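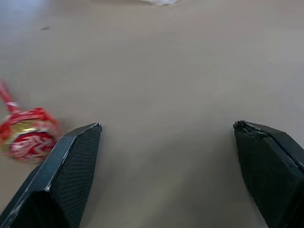
The Arlow tabletop in light beige.

Arlow table by Garkberg, reviewed 2025-04-01

I bought the Arlow in February to replace a Kuruc desk that had started to sag. It cost 729 with the legs included. Assembly took one evening and needed only the hex key in the box. Two of the 17 bolts went in stiffly, and the printed instructions skip the step for the center brace.

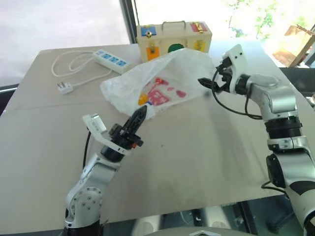

Surface area was my main reason for choosing this model over the smaller Gakix. I wanted to leave a project out and still have room to work. A wooden busy box with a metal handle, a power strip and a spread-out plastic bag all fit on it with plenty of table left over. The finish is matte, so a lamp doesn't glare off it. Pencil wipes away with a damp cloth. Ballpoint does not. The feet adjust, but the range is small and my floor needed a shim at one corner.

Delivery was six days late. I would still buy it again at this price, without the matching drawer.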